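Home Articles Current issue For authors Contact

Shares 6 Comments 2

3.2 Window coverings and bedroom light at night

Light entering from the street was the most common complaint in the interviews, ahead of traffic noise and room temperature. Residents of the Toltcombe blocks described it in much the same terms as those in the Pruvost buildings, although the two sites have different street lamps. People on lower floors mentioned lamps and passing cars. People higher up were more likely to mention signs and the early sunrise in May.

We asked each household what covered the bedroom window and how it was used on an ordinary night. Of the 512 households that answered, nearly all had some kind of covering, and the main difference lay in how fully it was closed. Furukawa and Vi (Section 2) treated coverings as either present or absent. Our interviews suggest that this hides a good deal. A thick curtain left open by the width of a hand lets in a bright strip, often at pillow height, and several residents had moved the bed to get away from it.

Curtains hung by eyelets directly on the rod (Figure 2) raised a separate point. The cloth falls in deep folds, so a panel has to be a good deal wider than the part of the window it covers. Residents who had bought panels to match the bare width of the window found that they closed only when pulled almost flat, and then left gaps at the wall.
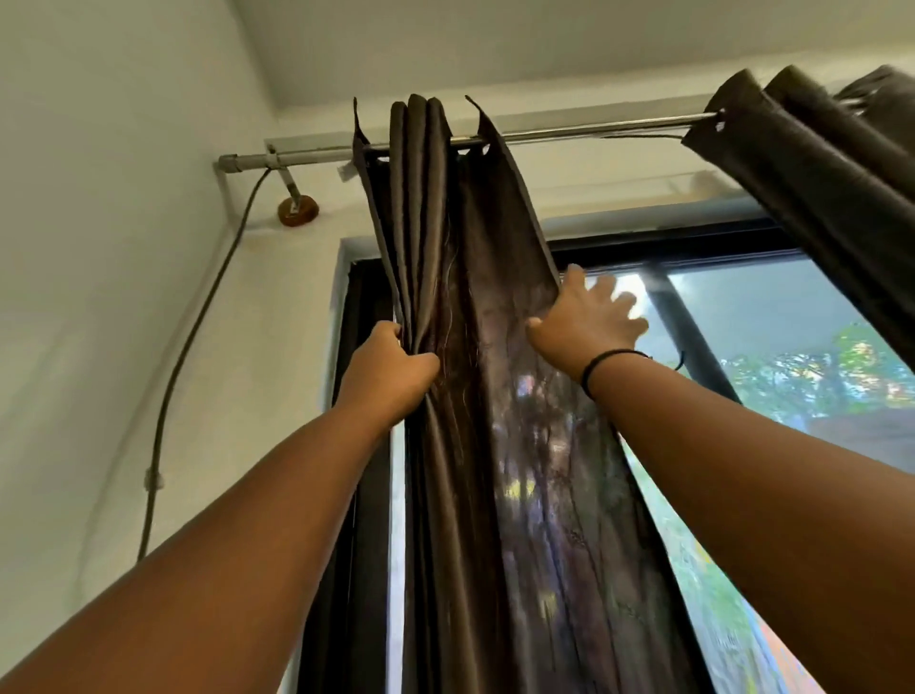
Figure 2. Dark brown curtain panel on a metal rod, with the fabric gathered by hand.

Light over the top of the rod was mentioned less often than light at the sides, but it bothered the people who noticed it. It reaches the ceiling first and spreads through the room. Two residents had fixed a strip of card above the rod, and one had hung a folded blanket there for the summer. Blinds set inside the window recess avoided this problem, though they leaked along both edges.

Light readings were taken at the pillow with a Skenix meter, with the covering first open and then closed as the resident usually left it. We did not adjust the covering ourselves. Each reading was repeated 5 times and the middle value was kept. Rooms with a lamp directly outside were analyzed separately – their open readings were too high to be pooled with the rest.

The closed readings are compared with reported sleep times in Section 3.3.

Previous section Next section Back to top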